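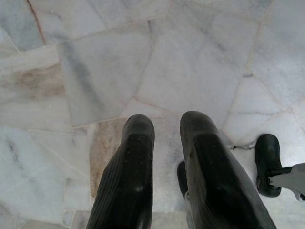
Gostetti Stone Floor Cleaner, 1 L concentrate

Tested on: honed and polished marble tile, interior
Rating: 4 out of 5

Marble is calcium carbonate and reacts with acid. Vinegar, citrus cleaners and most bathroom descalers will etch it, and the dull mark left behind is surface damage that has to be repolished. Strongly alkaline degreasers are less destructive but strip sealer over time. A maintenance cleaner for this stone should therefore sit near neutral and leave little behind when it dries.

The Gostetti concentrate is labelled pH neutral. Test strips put the diluted solution between 7 and 7.5 in our tap water. Dilution is 30 mL to 4 L of warm water for routine mopping, double that for kitchens. The cap doubles as a measure but the graduations are moulded in the same colour as the plastic and are hard to read in poor light. I used a syringe.

Application was by flat microfibre mop, well wrung, two passes, no rinse. On the polished tile in the hallway it dried clear, with faint streaking along the skirting where the mop was turned. A second bucket of plain water removed the streaks. On the honed tile in the laundry there was no visible residue at any dilution up to double strength. At four times the recommended strength both finishes felt tacky underfoot, so there is nothing to be gained by overdosing.

Soil removal is adequate for dust, footprints and dried tea. It did not shift cooking oil that had been left overnight near the stove, and it had no effect on an old rust ring under a pot plant. Rust in marble needs a poultice and should not be counted against a floor cleaner.

For comparison I ran Dremeo Neutral on adjoining tiles in the hallway. Dremeo foams more, smells more strongly of synthetic lavender and needed a rinse on polished stone every time. It did a better job on the oil. The two are close enough on ordinary dirt that price will decide it for most people.

Neither product seals. After 93 days of weekly mopping with Gostetti, water dropped on the honed tile still beaded, so it does not appear to be hard on the existing impregnator. Noemí Cuautle, who laid the floor, recommends resealing honed marble in kitchens every October regardless of what it is washed with, and I have left that schedule alone.

Fragrance is mild and gone within the hour. The bottle is stable and the handle suits a wet hand. I would like a pump option and a label that survives contact with its own contents, as the dilution table on mine had rubbed off by the second month.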